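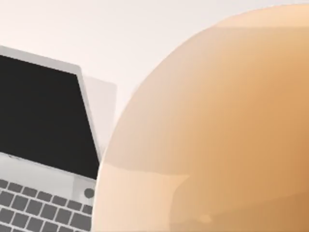 Vista de muñeca en simulación: portátil con la pantalla en negro y el dedo tapando parte del teclado.

Marzo de 2021. Comparación de pinzas, Murar contra Peltport

Sigo sin creerme la cifra de Lodhi. Con la cámara tan pegada, el dedo ocupa media imagen y más, y del portátil queda un trozo. 37 episodios con cada pinza, 15 fallos con la Murar. La Peltport, 2 menos. Eso es ruido.

El panel translúcido junto a la tapa no sé qué es. ¿Malla de colisión? Mirarlo antes de lanzar los 3,000 de Cisness.

Pendiente: alejar la cámara y repetir.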